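3.2 Collecting the demonstrations

The course project had one semester, one table, and a team with widely varying opinions on what counts as a demonstration. We settled on two-handed recordings made with a pair of hand-held grippers, each with its own camera and a further camera worn or mounted at head height. The task family, which the students named Randby after losing a vote on better names, consists of placing small items into storage boxes and closing the lid. A placement counts if the item comes to rest inside the box and the operator doesn't say a word we would have to bleep.

Three students (Horrocks, Parsons and Trương) did all the recording. Each was given a printed protocol, which they followed closely for the first afternoon. Demonstrations start with both grippers open and over the table, and the operator is asked to hold still before moving. Holding still is harder than it sounds, and we threw out 30 demonstrations for fidgeting alone. After filtering, 825 demonstrations remained for training, with a further 231 set aside for testing.
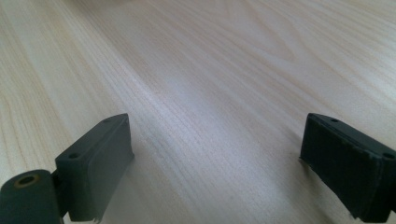
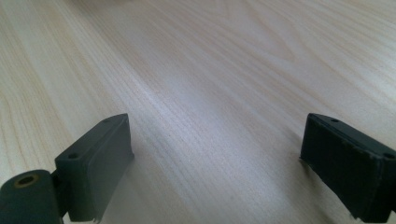
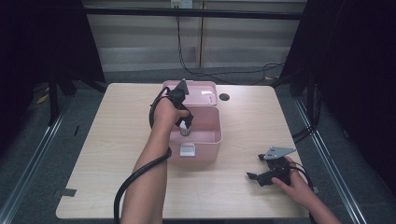
Figure 2. Views from the recording setup. First and second: gripper views of the tabletop. Third: head view, with a small cylindrical object held in the open pink box.

Cables were the main source of lost time. The early plan called for a tidy overhead route, drawn up in color by a student who has since moved to another project. In practice the operators preferred to let the cables go where they wanted and to work with a loop over the forearm if need be. We measured no difference in success rate between the two arrangements, though the overhead route produced far more complaints per hour.

Lighting was left alone. The glossy finish of the table throws a bright band into the gripper views, and our first instinct was to cover it with a cloth. The cloth wrinkled, the wrinkles moved, and the policy learned to take an interest in wrinkles. We took the cloth off again and retrained. The glare stayed in the training data and caused less trouble than the cure.

Labels were added by hand after each session. Two students labeled every demonstration separately, marking the moment of grasp and the moment of release, and disagreed mostly about release. One held that an item is released when the fingers start to open, the other when it is no longer touching either finger. Both positions were argued at a length out of proportion to the gap between them, usually a few video frames. Lockwood, as course instructor, ruled for the second definition, and all labels made before the ruling were redone in December 2020.

3.3 Policy training

We train one policy for both arms. Inputs are the two gripper views and the head view, each resized to the same resolution, plus the opening width of each gripper.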